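4.2 Shared premises and back-office costs

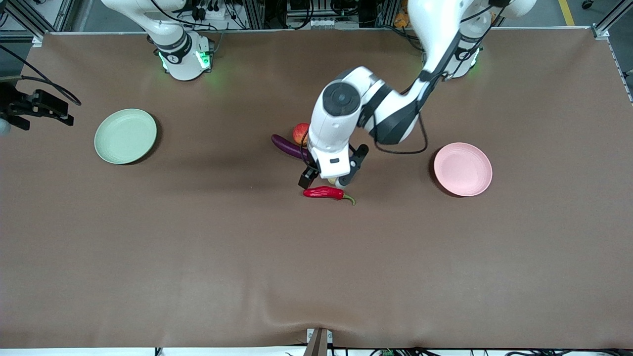
Figure 3. Two robot arms at a table with plates and produce. Photo: Sze-wing Kuo.

Of the 100 charities that answered the Lusden survey, 31 shared an office with at least one other charity. Sharing was most common among food and advice charities, and least common among those set up in memory of one person.

We asked each charity what it had spent on rent, payroll and insurance in the last full year. Those in shared offices spent a median of £3,721 less than those with premises of their own. Most of the gap was rent. Payroll costs hardly differed, as few of the sharing charities had gone on to share staff.

Merger was a separate question. Nearly 25 of the charities had discussed one, usually with a neighbour doing similar work. Trustees who had turned a merger down mentioned the loss of a local name more often than money. Humphreys found the same in an earlier study of hospices, although her sample was smaller and drawn from one county.

The survey did not ask service users for their views. Section 4.3 turns to the funders.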